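Multine releases Baran 7 for faster triage of seized mobile phones

DENGATE, Sunday, January 5, 2025 -- Multine, a supplier of software to digital evidence laboratories, has released version 7 of Baran, its triage tool for seized mobile phones. The new version lets an examiner search the message databases on a handset before a full extraction has finished.

Earlier versions of Baran read a complete extraction into the case file and then built the index. Version 7 builds the index in blocks as data arrives. Each block is hashed on receipt, and the hash is written to the audit log with the time and the name of the examiner. If the extraction is interrupted, the blocks already received remain searchable and the log records the point at which the transfer stopped.

"Labs told us the queue was the problem," said Grażyna Sowa, head of product at Multine. "An investigator often wants an answer to one question, such as whether two numbers were in contact on a given date. Baran can now return that while the rest of the handset is still being read."
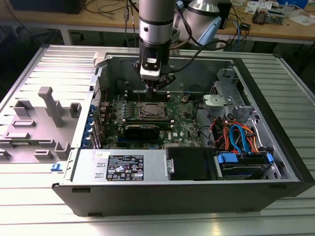

Version 7 also changes the way deleted records are shown. Recovered rows are kept in a separate table and carry a marker stating whether they came from free pages or from a write-ahead log. They can be left out of a report with a single setting, which is recorded on the cover sheet.

Baran was tested over 14 weeks by examiners working from a set of 100 reference handsets prepared by Multine. The set included damaged databases and handsets with incorrect clock settings. Results, including the cases in which records were missed, are set out in a validation report available to licence holders.

"We have published the failures along with the rest," said Jahangir Sultana, who led the testing. "A lab has to repeat this work on its own equipment before it relies on the output in court."

Case files made in version 6 open without conversion. Files from version 5 and earlier must first be passed through Butia, the company's free conversion utility -- a copy is supplied with the installer.

Baran 7 is available now to existing customers under their current maintenance agreements. New single-seat licences cost £2,000 a year. Training days at the Dengate office begin in March.

Press contact: Baiba Paju, Multine press office, Dengate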